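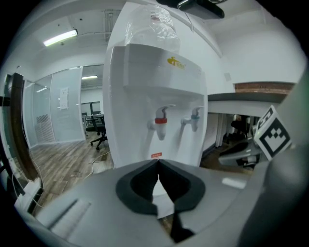
The water dispenser, with the plastic on top.

I moved my super in January and I said I'd write up how it went, so I'll do that now while I still have the letters in a pile.

The short version is that I had two accounts. The main one was with Clalline, where my employer pays in. The other was a leftover from a job at Brunton, and it had $1731 in it when I last looked properly. The fees on the small one were eating it. I'd been meaning to roll it over for years and kept putting it off.

What got me going was a change to the investment menu. Clalline closed the option I was in, which screened out tobacco and weapons, and moved everyone into a new one called Grarnau Sustainable Balanced. The letter said the new option had "a broader approach to responsible ownership". I rang to ask what that meant. The woman on the phone was polite and sent me a 23-page PDF.

I read it over two evenings. The old option had a list of things it wouldn't buy. The new one has a shorter list, and for everything else the fund says it will talk to the companies and vote at their meetings. The voting is handled by an outside firm, Triltemska. The full holdings are in a separate spreadsheet with 609 lines, and you have to ask for it.

Shona Rewi, who I used to work with and who knows far more about this than I do, told me to look at the voting record before deciding anything. I did. It goes back two years. They voted against management more often than I expected, mostly on executive pay and hardly ever on climate resolutions. I don't know whether that's normal. Shona thought it was middling.

So I had three choices: stay put, pick a different option inside Clalline, or go somewhere else entirely. I stayed with the fund and changed the option. Half is now in plain indexed shares and half is still in the Grarnau one. The fee on the indexed part is a lot lower and I can see what it holds without emailing anyone.

The rollover from the Brunton account was the easy part. I filled in the form on a Wednesday and the money was across the following week. I did check the insurance first — the old account had a small death cover attached, and that stops when the account closes. My main cover was enough, so I let it go. If you have a health condition, read that bit carefully before you sign.

Two people have asked me which option they should pick. I can't answer that, and I'm not licensed to. Ask your fund for the holdings list and the voting record, and give them a fortnight. Mine took eleven days.

I'm still waiting on the exit statement from the old account. I'll add the final fee when it turns up.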